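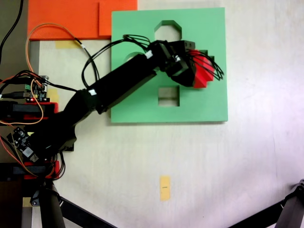

Categoría: Seguridad infantil > Material didáctico > Listas de revisión

Revisión de encajables y tableros de formas: lista con observaciones

Centro: ludoteca Nidwood. Revisó: Yaryna Demchenko. Fecha: 21 de enero de 2023.

Alcance: tableros planos con huecos pasantes y sus piezas sueltas. Quedan fuera los puzles de cartón y los juegos magnéticos.

1. Tablero verde menta, cuadrado

1.1 Planitud sobre la mesa. CONFORME. Apoya sin balanceo en las cuatro esquinas.
1.2 Cantos de los huecos (octogonal, cuadrado, circular y demás). CONFORME CON OBSERVACIÓN. Ligera rebaba en el borde interior del cuadrado. Lijar con grano fino y volver a pasar el dedo.
1.3 Esquinas exteriores. CONFORME.
1.4 Restos de adhesivo o pintura levantada. No se aprecian.

2. Pieza roja de puntas

2.1 Puntas y aristas. CONFORME. Es la pieza de contorno más quebrado del juego, por lo que se revisa punta por punta. Ninguna pincha ni está astillada.
2.2 Ajuste en su hueco. CONFORME. Entra y sale sin forzar si se presenta alineada. Girada unos grados se queda montada sobre el tablero; no es defecto.
2.3 Paso por el cilindro de piezas pequeñas. CONFORME. No cabe en ninguna orientación.
2.4 Color. Sin transferencia al frotar con paño húmedo.

3. Tablero naranja

3.1 Planitud. CONFORME.
3.2 Pieza rectangular en relieve. PENDIENTE. El tono difiere un poco del resto del tablero. Falta comprobar en almacén si corresponde a este juego o es un recambio.
3.3 Escalón del borde. Sin arista cortante.

4. Superficie de trabajo

4.1 Mesa clara, limpia de polvo de lijado. CONFORME.
4.2 Separación entre tableros. Mejorable. Si se tocan, el de al lado se desplaza al presionar una pieza.

5. Limpieza y registro

5.1 Paño húmedo y jabón neutro. No sumergir.
5.2 Secado en horizontal, piezas fuera de los huecos.
5.3 Anotar referencia de lote. El juego verde consta con el 2085; el naranja, sin etiqueta legible.

Resultado: apto para uso con subsanación del punto 1.2. El punto 3.2 no impide el uso del tablero, pero sí el de la pieza en relieve. Próxima revisión: abril.

Comentarios (3)

Gareth Cheetham
En el 1.2, ¿qué grano usáis? Con 180 me quedaron marcas visibles en un tablero de Livley.

Yaryna Demchenko
320, en seco y siempre hacia fuera del hueco.

Chantelle Buthelezi
Falta un punto para la holgura. En los nuestros la pieza redonda se atascaba después de varios lavados y solo lo vimos al medir el diámetro.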